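Print this page
E-mail this page

Review: Ilta two-arm bench kit, used by a college robotics club

Our club has had the Ilta on its bench since October. It was bought for the Adildale sorting challenge, in which two arms have to share a set of small plastic bins without touching each other or the shelf. The first term was spent on that task and very little else, so this review covers the kit as a teaching and competition tool. I can't comment on it for assembly work. 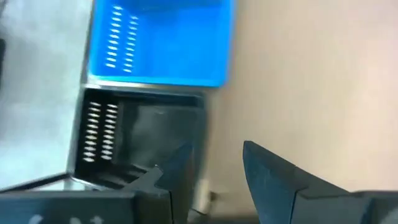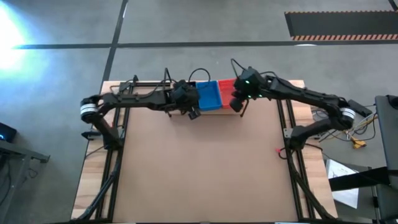
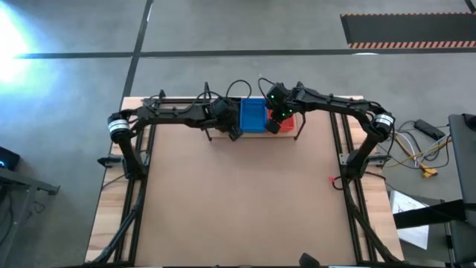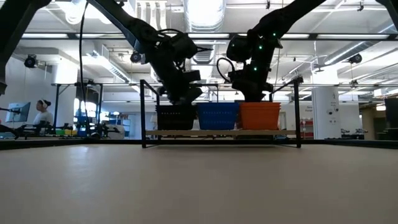 The kit arrives in 3 cartons. The arms come assembled and the frame does not. Building the frame took two evenings, most of it spent getting the rails parallel, and the manual gives no tolerance for this. We worked to 2 mm over the full length and had no trouble afterwards. The rail bolts need a long hex key that is not in the box.

Motion is good for the price. Slow moves are smooth, and a taught position is repeatable enough for gripping a thin plastic rim. Fast moves are less convincing. With the arm at full stretch there is a visible wobble on stopping, and a program that grips at once will sometimes miss. A short pause before closing the fingers cures it but costs time in a scored run. Our best run took 244 seconds, and a fair part of that was pauses.

The fingers are narrow and reach well into tight gaps. They are poor on smooth, flat objects. Club members tried rubber tape and then heat-shrink tubing over the tips. The tubing lasted longer.

Wrist cameras are useful for the last part of an approach and not much else. Focus is fixed, so anything beyond close range goes soft, and the fingers hide part of the view. New members tend to rely on the wrist view alone and then wonder why they clip the shelf. We now teach the overhead view first - the wrist view comes in only when the gripper is near its target.

Cabling is the weakest part of the design. The loops at the wrists are left to the user, and if they are too short they pull on the last joint. If they are too long they catch. The clips supplied are small and work loose. We replaced most of them with hook-and-loop straps, which should have been in the box.

The software is from Koval and runs on an ordinary laptop. Recording and replaying a move is simple enough that a first-year student can do it in one session. Error messages are terse. "Joint limit" is reported without saying which joint or which arm, and on a two-arm kit this matters. Updates have been regular, although one of them reset our saved home positions without warning. Keep a copy.

We also borrowed a Clallow single-arm kit for comparison. It is stiffer, quieter and better documented, but two of them would have gone well past our budget, and keeping them in step would have been our own problem. For a club with 18 members and one bench, the Ilta gets more people working at once.

Recommended for clubs with someone willing to look after the cables. Schools wanting a kit that works straight from the carton should look at the Clallow first. Spare fingers are sold in pairs, and I would order a set with the kit - delivery on ours was slow.

Last updated: October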